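Visit Report: Girklow Water Treatment Works, Voltodville

Members of the Saliba Household Services Association visited the Girklow water treatment works in June. The works supplies the town of Voltodville and a number of smaller communities to the north. The group was received at the main gate at 9:30 a.m. and was given a short safety talk before the tour began.
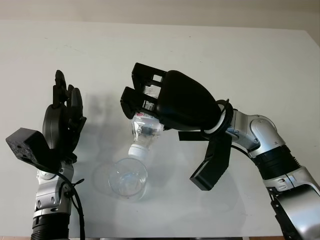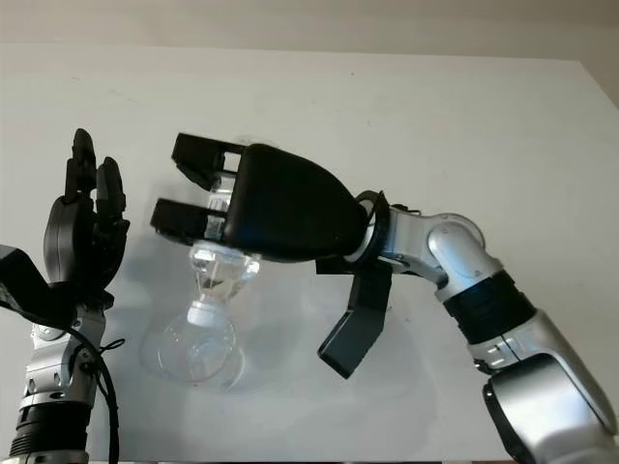 The first stop was the intake building, where river water passes through two sets of screens. Staff explained that the finer set was replaced last winter after repeated trouble with leaves and silt. The new screens, supplied by Jaltex, are cleaned every 80 minutes during the fall and less often through the rest of the year.

From there the group walked to the settling basins. These were built in two stages, and the difference in concrete work between the older and newer basins is easy to see from the walkway. One basin had been drained for repair of its inlet gate – a job the works expects to finish before the summer peak.

The filter hall was the part of the tour that drew the most questions. Several members asked how often the sand is changed. The answer was that it is topped up when needed and fully replaced only when tests call for it. A full cycle of backwashing was carried out while the group looked on from the gallery.

In the laboratory, members were shown the sample log. Water is drawn from 37 points across the network, and 132 tests are recorded in a normal week. Hardness remains the most common subject of customer calls, followed by taste in the warmer months. The association has asked for a printed sheet on hardness that members can pass on to households.

Lunch was served in the staff dining room. The afternoon session covered planned work on the Voltodville main, including the replacement of 130 valves, and closed at 3 p.m. Members who wish to receive the slides should write to the association office.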